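Workshop notebook, Pradunville
25 May 2026
Mug tree, sample from Prusum, continued

Picking this up from where Ruba left it, and I'm afraid I'm going to go on a bit, as I usually do when I get fond of a piece of wood. She had the tree on the bench under the window and had already written up the finish in her own pages, so I won't repeat all that except to say I agree with her: it's a nice pale piece, nicely sanded, and it smells like a new drawer. Georges picked it up on his way past and didn't want to put it down again.

What we want out of this is a decision on whether to make our own version for the kitchenware shelf at Gendton, or leave mug trees to the people who already make them. Toivo thinks we should make it. Shoaib thinks there are plenty of mug trees in the world. I go back and forth depending on which of them I had lunch with.

First, hanging. I used the everyday mugs from our own kitchen, the thick white ones with the fat handles, plus the two tall ones Rokeya brought in for her tea. The thick ones went on well. The pegs slope up enough that a mug slides down toward the post and settles there, and you can bump the table with your hip (I did, on purpose, and then once more by accident) without anything coming off. The tall ones are less happy. Their handles are long and narrow, so they hang low with the rim kicked out, and on the lowest peg the bottom of the mug comes down close enough to the base that I'd worry about chipping it. My feeling is that the lowest peg wants to come up by a finger's width, but I'd like to try it before anyone takes my word for that.

Second, loading from one side. Anybody who has lived with a mug tree knows you fill the near side first because you're half asleep and the near side is where your hand goes. So I did it that way, two of the heaviest mugs in front and nothing behind. It held. It did rock a little when I took one off in a hurry, and I could feel the back of the base lift and come down again. I tried it again with the long side of the base pointing toward me and it was a good deal steadier, so the long way round matters, and if we ever write a card to go in the box we should say so on it. Ruba's idea of a slightly heavier base would probably do more good than any card. People throw the card away.

Note for Toivo: you asked if the post turns in the base. I gripped it and twisted in both directions, fairly hard, and got no movement and no creak. Same for the pegs, one at a time. Whatever glue they used, I'd like to know what it is. The Nakamura clamps should be free by the end of the week if you want to start gluing up our own joints for comparison, and please do write down how long you leave them this time - last November's notes just say "overnight-ish" and I have never been able to get the same result.

After the hanging I wanted a good long look at the joinery with no mugs in the way, and the bench was covered in Shoaib's spoon blanks by then, so I moved to the floor. I spread out a big sheet of the brown paper, which is kinder to soft wood than tile is and shows up any dust or splinters that fall off, and I laid the tree down on its side to get at the base. It's the right way to look at one of these, I think. Standing up, a mug tree is all pegs, and you never give the base a thought. Lying down you notice how much the base is doing.

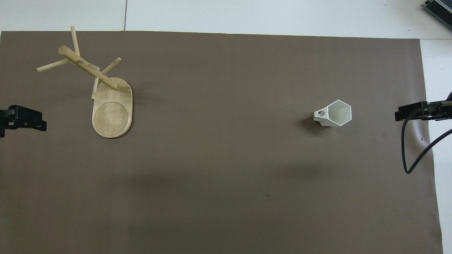

The shape is the part I'd borrow. Most of the ones I've owned had a plain round foot, and a round foot takes up room in front and behind that you never get back on a narrow counter. A long oval with rounded ends can be tucked against the wall, and there are no corners to catch a sleeve. I also like the shallow round recess toward the one end, well away from the post. Georges says it's for a sugar bowl, Rokeya says a teaspoon would live in it by the second day, and I put my own cup down in it and felt quite looked after. I can't say what the maker had in mind and I don't much care, but if we do our own I'd want to keep it and settle on what size of cup it should fit. The cutter we have will do a clean circle at that sort of depth without any fuss.

The cap at the top of the post is rounded over, which is pleasant under the palm, because that's where you grab it when you're wiping the counter. I'd keep that too.

Things I'm less sure of. The pegs come off at different angles, and while it gives the tree a friendly look, it makes drilling the post a slow business. We'd need a cradle to hold the post and turn it between holes, and I don't want to be the one doing it by eye. Shoaib has drawn something on the back of an envelope that may work. It's pinned by the drill press, so please nobody tidy it away. There's also the question of the wood, as anything this pale is going to show coffee rings, and Ruba would like to try an oil on a scrap before we promise anyone it will stay looking like this.

Still to do: measure the post and the pegs properly (I forgot the calipers and then it was time to go), weigh the tree bare, ask Rokeya if she can spare her tall mugs a little longer, and find out from Prusum what they'd charge for the posts alone, already turned. If the price is decent we could do the base and the pegs ourselves and save Toivo a lot of standing at the lathe.

The paper is still good on the other side, so I've rolled it up and put it behind the door. The tree is on the shelf over the sink with three of the white mugs on it. Use it, please, everybody, and write down here anything that annoys you about it.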